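Pistlow: questions I keep getting asked

What is Pistlow, then?

It's the bit of software that sits between "pick that up" and the arm moving. I started it as a tidy-up of an older planner we had at Poltier called Baluyot, and it grew (as these things do!) into its own project. It takes in a camera picture and a goal, works out a grasp, plans a path and sends the joints off on it.

Do I still need Baluyot?

Only if you have old recordings. Pistlow reads Baluyot logs from version 2 onwards, so keep a copy somewhere until you've converted the lot. I converted 2582 of mine in one evening and lost a handful to broken timestamps, which were my own fault.

Which arms does it work with?

Anything with a Ultia driver, which covers most of what people write to me about. If yours hasn't got one, the template in the drivers folder is short and I've tried to comment it properly. Ask on the forum if you get stuck — somebody there has usually wrestled with the same arm.

Why does the planner say "no path" when there's clearly loads of room?

Nine times out of ten your safety margin is too big. The default is 50 millimetres on every side of everything, and on a busy table that eats up all the gaps. Bring it down a bit at a time and run the dry run first, please. The other usual culprit is an old obstacle map left over from yesterday, so press Clear before you start tearing your hair out.

It's running on port 3733 and something else already is. Can I move it?

Yes! Change the port in the settings file and restart both halves. If you restart only one they'll sit there ignoring each other and you'll get no error at all. I do want to fix that, probably in September.

Can I run it without a graphics card?

You can. Planning won't notice, but the perception side gets slow enough that I'd go and put the kettle on.

Why does the fixed camera view find objects that aren't there?

Depth guesses and shiny surfaces don't get on, and ghost objects are the complaint I hear most. A glossy wooden table is a proper nuisance for this: the ceiling lights show up as pale blurs in the top, and even a black plant pot gets a faint twin just under it. Turn on the reflection filter, then draw the table plane by hand so that anything "below" it is thrown away. Mask the gripper fingers too if they hang down into the top of the view, and remember the cable between them, as a thin red line is easy to leave out of the mask and the planner will treat it as something to dodge.

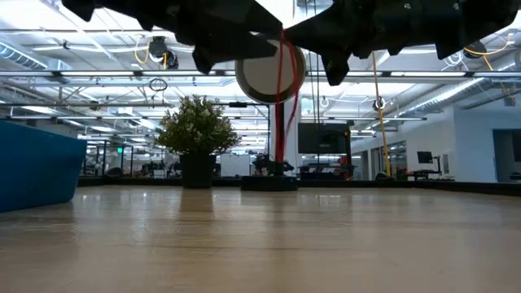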